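Drekside Play Kitchen – Tabletop Sets

Notes from the fit-out of the play kitchen at Drekside. The room holds 73 catalogued pieces, split between cookware, tableware and pretend food. Sets are laid out on the table before they go into the drawers, so that sizes and colors can be compared at one height and under one light. Vlastimil Tóth keeps the catalog; Žofie Beneš drew up the drawer plan.

Sorting follows use first and color second. Cookware goes in the lower drawers, plates and cups in the middle, food in the shallow trays at the top. Pieces with handles are stored with the handle toward the front. Anything that nests is nested by diameter, largest at the bottom.

Colors were limited to muted greens, blues and grays for the tableware. The food keeps its natural colors – red, orange, yellow – and is easy to find on a pale surface.

Washing set. Mint-green oval colander with a flat tab handle at each end, light-blue cup, sage-green mug, lavender-gray plate. Food: strawberries, a halved orange, a partly peeled banana. White tabletop.
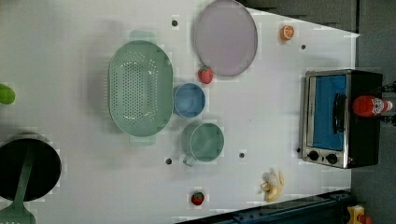 Naveed Bajwa asked whether the colander could move to the middle drawer, as children reach for it together with the cups and leave the lower drawer open. The drawer is 20 cm deep and takes it lying flat. The plan has been changed and the label for the lower drawer will be reprinted in March.

Next set: pans and lids, 4 pieces.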